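Hurkillow Makers Forum > Builds > Grippers and Arms

Hand-held gripper, now trying thin floppy stuff

slatwrench
Long post, sorry! Some of you saw my first thread back in January when I was still printing the housing over and over. The gripper is done enough to use now. You hold it in your hand, squeeze, the fingers close, and the camera on it records what the fingers are doing so I can teach the bench arm the same move later. I've been running it at the Kershaw shop in the evenings, where there's more room than in my kitchen.

Blocks, fine. Mugs, fine. Markers, fine after I put softer pads on. So I moved on to paper and card strips and that's where I'm stuck. I can grab one lying flat if a bit of it hangs over the edge of the table. What I can't do reliably is hold it upright and keep it there. It either leans over and folds, or it twists in the fingers as I turn my wrist.

Current setup is TPU fingers, one servo, spring return, wide fisheye camera looking up past the fingers. Anybody done thin stuff?

pocket_lathe
What shore hardness on the fingers? If they're the same ones from your January pictures they looked pretty soft to me. Soft is great for mugs and terrible for a strip, the finger wraps around and there's no flat spot left to pinch.

slatwrench
Same ones, 85A. I have a roll of 95A I haven't opened.

pocket_lathe
Open it lol

dunnage
I'm going to disagree with pocket_lathe a little. I had stiff fingers on my second gripper and they only touched the paper at one point, so it spun like a weathervane. What fixed it for me was making the pinch taller. If you hold the strip along a good length of it, it can't pivot. You can keep your soft fingers and just glue a stiff backing on the inside.

pocket_lathe
That's just stiff fingers with extra steps

dunnage
It's a stiff PAD with a soft finger behind it, so it still lines itself up with whatever you grab. Different thing. Try it before you knock it.

Kisville_Ed
Dumb question from a guy who mostly builds line followers, but why not put a crease down the strip? A tape measure stands up because it's curved. Curl the paper the long way and it'll hold itself up all day.

slatwrench
Not dumb at all, I do that with my hands without thinking about it. The trouble is the strips come how they come. I want the arm to clear paper scraps off the bench at some point and nobody's going to pre-curl those for it. But maybe the fingers could put the curl in? One finger slightly hollow and the other slightly rounded?

Kisville_Ed
Ooh. Yes. Like a pizza slice fold.

dunnage
OK that's better than my idea, I'm a little annoyed.

marlinspike7
Mechanical side aside, how's your recording holding up? I did something like this with a Gukach camera board and my grabs looked great and then the training was junk. Half my clips had the finger blocking the one thing I cared about.

slatwrench
So far I've got 300 clips of just strips. I was going to stop there and start training, but then I read somebody's writeup where they used 3000 and now I feel like a slacker.

marlinspike7
I wouldn't chase the big number yet. Look through what you have first. If the strip goes out of sight where it meets the fingers, more clips of the same thing won't help you.

pocket_lathe
Other opinion: record more anyway, it's cheap, you're at the shop already. You can throw clips away later but you can't go back and get them. And change locations. If every clip has the same wall behind it, the arm gets confused the minute you move your bench.

marlinspike7
Recording is cheap, sorting is not. I spent most of a month sorting.

dunnage
Can we see what it sees? Hard to argue about a camera angle from words (not that it's stopping us).

slatwrench
Ha, fair. Pulled one from the shop footage. I like this one, the strip has stars and stripes and newspaper type all over it, so you can tell right away which way it's turned.

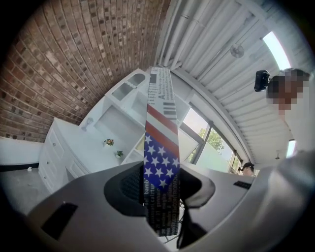 Gripper's own view, strip upright.

dunnage
Oh that's nice and tall! And you can follow it all the way down into the dark opening. I was expecting way worse.

Kisville_Ed
Is that Italian on the bottom part? I can make out gennaio, my one word of Italian besides food.

slatwrench
Yep, and there's a big A further up. Gives me plenty of landmarks.

marlinspike7
It does, but be careful with that. A busy strip with a pale window off to its right is about the easiest thing you'll ever track. Do a bunch with plain white paper too. I bet the upper end just melts into the glare from the glass.

pocket_lathe
Agree with marlinspike for once. Also your housing is light gray, and so is the finger on the right. White paper against that is going to be mush near the grip. I'd print the fingers in some loud color. Orange, green, whatever's on sale.

dunnage
I'd leave the fingers and paint the inside of the housing matte black. Loud fingers bounce color onto white paper, I had a whole set of pinkish clips from that.

pocket_lathe
Pinkish is fixable, invisible isn't

slatwrench
You two should share a bench. OK, plan for this week: new fingers in the 95A, one hollow and one rounded like Ed's pizza fold, in whatever color is already loaded (it's green). Then a batch of plain white strips with the window behind me and another batch facing it. I'll hold off on the giant recording session till I've watched those.

marlinspike7
Watch them at half speed. The twist happens fast.

Kisville_Ed
Post the finger files when you have them? I want to try it on receipts.

slatwrench
Will do. First hollow one is on the printer now and the corner is already lifting, so give me a day or two.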